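Puffer jackets: fold tips borrowed from the robot folks

Quick one, laundry's waiting. Shalini Shukla passed me the Stoditetti write-up on teaching robots to fold clothes. People do the folding with hand-held grippers, the robot learns from the recordings. 3,877 folds in all, 223 of them puffers. Puffers came out worst. Slippery shell, and the filling pushes back.

What I took from it for us with plain old fingers:

Zip up first. Always.

Squeeze the air out from hem to collar, flat hands. Slow. Then wait a bit, it keeps hissing.

Pinch on the seam lines between the quilting, not the fat part. Grippers slid off teh fat part too.

One hand holds, one hand moves. Folds where both hands moved at once got redone the most, acording to the write-up.

Sleeves in before you fold the body. Collar last.

Any big flat surface is fine. Bed works, no need to clear the table.

Don't store it squashed all summer though. Loose bag, top shelf.

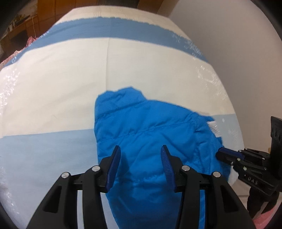 KALBY, December. Blue puffer on a mattress with the plastic still over it, one gripper open above the jacket, the other at the right side by the little white fringed label. Siiri Kazlauskienė wants to know if the same goes for down vests. Haven't tried. Skip the sleeve step and tell me.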